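Fill Weight Belongs on the Label

Comforters are sold by size and color. The figure that determines warmth, fill weight per unit area, is usually missing from the package. 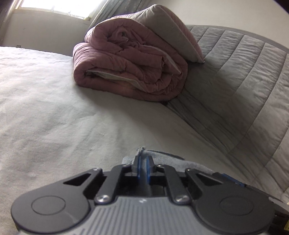 One reader in Pustarville objected to an earlier draft of this argument, writing that shoppers go by feel and would ignore another number. Feel is a poor instrument. A lofty polyester fill compresses in storage, and a shop sample that has been handled since June says little about a sealed one.

Gedetti prints total fill weight but omits the dimensions of the filled area. Peng does the reverse. Neither buyer can do the division. Fill power, such as 700 for down, measures volume per ounce and is routinely mistaken for warmth.

The remedy is 2 lines of text: ounces per square yard, and the test method. Carngate already records both on its mill sheets. Moving them to the label requires no new measurement.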